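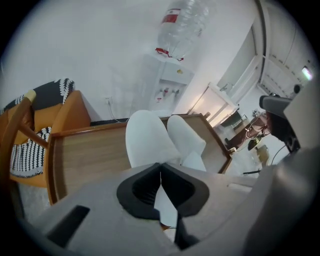 Photo: Kumiko Takagi / Fultwood

Ticket 3266 – low oxygen alarm, raceway 7, no cause found
Site: Fultwood hatchery, lower raceways
Opened by: Cinzia Monti
Assigned: Ettore Palumbo
Opened: Friday, March 29, 2019
Priority: High, dropped to Normal after the probe swap
Status: Closed, with follow-up

Cinzia Monti
Alarm on raceway 7 again, third night running. Goes off a bit after 2 a.m., clears itself before the morning feed. Panel says low oxygen. Fish look fine both times I went down, not piping, not crowding the inlet. Steelhead smolts, close to release size, so I don't want to just mute it. Handheld meter read normal when I got there but it takes me a while to walk down from the house so that doesn't prove much.
Aerator was running. Screen was clean. Didn't touch anything else.

Ettore Palumbo
Ok looking. Few questions.
Is it only 7? Anything on the upper ones?
Did anybody change the alarm setpoint after the December shutdown?
Which probe is in there, the Wondex or one of the old ones?

Cinzia Monti
Only 7. Setpoint not changed by me. Probe is a Wondex, the cable has the blue tape on it. Annunziata put it in.

Annunziata Tedesco
Yes that's mine. Calibrated in air before it went in, wrote it on the clipboard. The sheet is in the feed room unless somebody moved it.

Ettore Palumbo
Found the sheet. Calibration looks ok.
Pulled the controller log for the week. Reading on 7 goes down slowly from midnight on, then falls off a cliff, sits flat for a while, then jumps back up. Real oxygen sag wouldn't jump back like that, not with nobody touching the valves. Flat part is suspicious too. Water doesn't sit flat.
But flow on the lower header also dips at the same time. Small dip. So can't rule out that it's real. Going to treat it as real until shown otherwise.

Things to do tonight pls:
Second meter in 7, logging, hung next to the Wondex. Same depth.
Spare oxygen bottle hooked up and cracked open before lights out.
No feed after midafternoon on 7.
Somebody on site, not at the house.

Tiziana Gentile
I'll stay. Bottle is hooked up, regulator hisses a little but holds. Logging meter is in. Tied it off to the walkway rail so it can't go down the drain like last time.

Tiziana Gentile
Night notes. Alarm went off same as before. I was standing right there. Wondex dropping on the panel, logging meter didn't move at all. Fish quiet. Flow did dip, could hear it at the header. Came back on its own.
Wiggled the Wondex cable where it goes into the junction box and the number jumped. Wiggled again, jumped again. Box lid was loose and theres water inside.

Ettore Palumbo
Good catch. So two seperate things.

Thing one: bad connection. Damp gets in the box when it cools off at night, reading drops, alarm. Box is original from 2002, gasket is like a cracker. Replaced box and gasket, cut the cable back to clean copper, new gland on it. Swapped the probe for the spare while I was in there. Old one goes on the bench for testing, don't toss it.
Checked reading against the handheld at 100 percent saturation in the bucket. Matches.

Thing two: the flow dip. That's the Melis valve on the lower header. It's on a timer to backflush the drum filter, and the timer is set for the middle of the night. Harmless by itself, raceway volume covers it easy. But it's why this looked like a real sag. Moved the backflush to mid-morning when people are around to hear it.

Cinzia Monti
Can we NOT do mid-morning, that's when I grade. Water goes cloudy at the tail end.

Ettore Palumbo
Moved to right after lunch. Ok?

Cinzia Monti
Fine.

Annunziata Tedesco
Are the other boxes the same age? If the gasket went on 7 the rest can't be far behind.

Ettore Palumbo
Same age yes. Opened the one on the next raceway up, dry but gasket is hard. Ordering a set from Bunadwood, they had them in stock last time I called. Will do the whole lower row in one go, opening a new ticket for that so this one can close.

Tiziana Gentile
Another night, no alarm. Both meters tracking together. Bottle closed and tagged, still hooked up – leave it there until release please.

Cinzia Monti
No alarm last night either. Slept. Back on normal feed. Ok to close.

Ettore Palumbo
Closing. Cause: water in junction box, raceway 7. Fix: box, gasket, gland, probe. Backflush timer moved. Bench test on old Wondex still to do, will post the result in the gasket ticket.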